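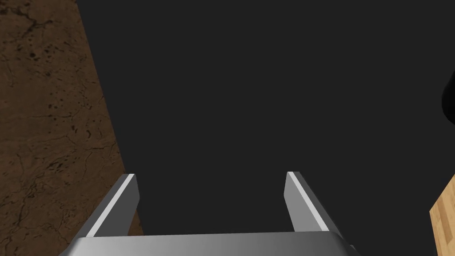

If your laptop says "plugged in, not charging," don't buy a new battery yet. I went through this in February with my Plellora and want to write down what I learned.

My laptop stopped at 80 percent every time. I left it on the charger overnight and it was still at 80 in the morning. I assumed the battery was worn out.

A lot of newer laptops have a setting that stops the charge early on purpose, to make the battery last longer. On mine it's in the Pudero utility under Power. It was turned on by an update and I didn't notice.

Turn it off, unplug the charger, wait a minute and plug it back in. The number should start to climb. Mine took a little while to move — don't give up after ten seconds.

If there's no such setting, look at the charger next. A charger with too little power will run the laptop but won't fill the battery. The watts are printed on the brick. Compare that with the sticker on the bottom of the laptop.
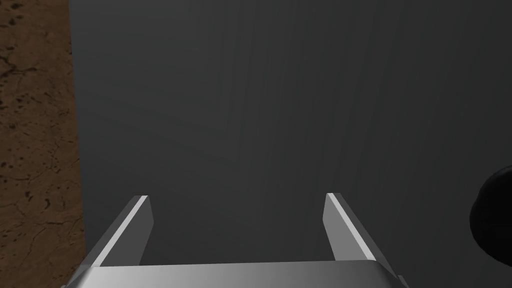
The cable matters too. I have a phone cable that fits the USB-C port fine and will barely keep the laptop running. The one that came in the box charges it normally.

To check the battery itself on Windows, open a command prompt and type powercfg /batteryreport. It saves a page you can open in your browser. It prints the folder name when it's done.

Look for two numbers near the top: design capacity and full charge capacity. Both are in mWh. If the second is less than half of the first, the battery is tired and a new one makes sense.

Also look at the cycle count. Mine was at 21, so there was no way it was worn out. Some laptops leave that line blank — that doesn't mean anything is wrong.
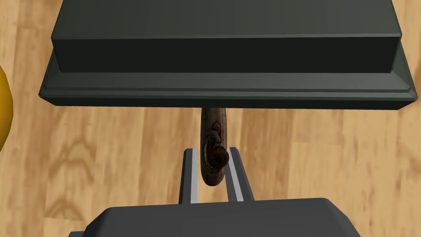 Darlene Poirier replied that hers has no charge limit setting anywhere in Windows, and asked if it could be somewhere else.

Yes, check the BIOS. Restart and press F2 (on some models it's Delete or F10) before Windows loads. Look under Power or Advanced for anything with "battery" in the name. Change that one item, save and exit.

I turned the limit back on afterward, by the way. Mine sits on a desk most of the day and 80 percent is plenty. I only switch it off the night before a trip.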